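Teaching Portraits and Power: Your Questions

Last updated March 2018
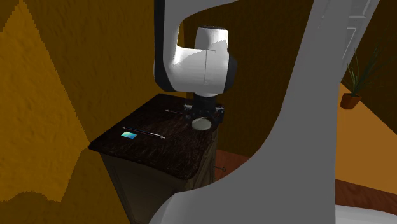

A white robotic arm above a small dark wooden cabinet (computer rendering).

I get a lot of email about my portrait unit, and most of it asks the same things, so I finally put the answers in one place. If yours is missing, write to me through the contact form and I'll add it when I can.

What is the unit about?

It looks at how rulers, merchants and ordinary families have wanted to be seen, and what painters did with those wishes. We start with formal court portraits and finish with snapshots the students bring from home. In between there's a lot of arguing about hands, hats and dogs. I teach it to tenth graders, but I've heard from people using it with eighth graders and with adults in evening classes.

How long does it take?

I plan for 15 class periods. You can squeeze it shorter if you drop the self-portrait project, but that's the part my students remember, so I'd cut the second week of comparisons first. I've also stretched it out when a group got hooked on something (one year it was lace collars, and we lost two whole days to them, happily!).

Do I need a background in art history?

Nope. I trained as an English teacher and came to this sideways. If you can lead a discussion of a poem you can lead one about a painting. Read the notes for each picture the night before and let the students look for a good long while before you say anything. The silence feels awful the first few times. Hang in there.

What do you mean by a "slow look"?

Everyone looks at one portrait for five minutes without talking and writes down what they notice. Then we go around the room and each person gives one thing, no repeats. Only after that do I tell them who the sitter was and who paid for the picture. I like to ask them to go back to their notes at that point and mark anything they'd now read differently. A plain black coat looks very modest until you find out what black dye used to cost.

Where do the pictures come from?

I stick to museum collections that let teachers download and print their images. Check the terms on each museum's own page, as they do change. The reading packet, Faces for Hire, is one I wrote myself, and it's 70 pages with the glossary. You may copy it for your own classes. Please don't sell it.

What are Huris and Fonus?

Ha, I get this one a lot. They're the two made-up kingdoms in the commission game in week two. Half the class is the court of Huris, which is old, rich and losing its wars. The other half is Fonus, which is brand new and wants to look ancient. Each court writes a letter to a painter explaining how its queen should be shown, then they trade letters and the other side has to sketch the portrait. The Fonus letters are nearly always bossier. I have no idea why.

And the Poirier sheet?

That's the one-page comparison chart, named after the street where I used to teach. It has boxes for pose, clothing, background, light and "what's missing." Students fill one in for each pair of portraits. Use the back for messy thinking and don't grade the back.

My students say all the old portraits look the same. Help?

Mine say it too! Try covering the faces. Put sticky notes over them on the printouts and ask who has the money, who is in charge and who would rather be somewhere else. Then take the notes off and see if anyone changes their mind. It's also worth putting a portrait from a completely different tradition next to the European ones early on - a Mughal album page works beautifully - so the students see that the habits they're bored with were choices somebody made.

How do you handle portraits that include enslaved servants?

Carefully, and never as a surprise. I tell the class the day before. We talk about who is named in the title and who isn't, and I give the unnamed person as much looking time as the sitter. The notes list further reading. If you're not ready to lead that conversation, wait a year and read up, but please don't just crop the person out.

How do you grade it?

The whole unit is worth 200 points. Half of that is the self-portrait and its artist's statement, and the rest is the sheets, the letter and discussion. I don't grade drawing skill. A stick figure with a smart statement can get full marks, and a few have.

Can I see student work?

There are 674 self-portraits in the online gallery now, all posted with permission and without names. Use the Filtus search box at the top of the gallery page to sort by medium or by theme. It's a bit fussy about plurals, so try "hat" if "hats" gives you nothing.

Will you come and speak at my school?

I wish I could, but I'm teaching full time and the answer is usually no. I'm glad to trade emails, though, especially if you've changed the unit and want to tell me how it went.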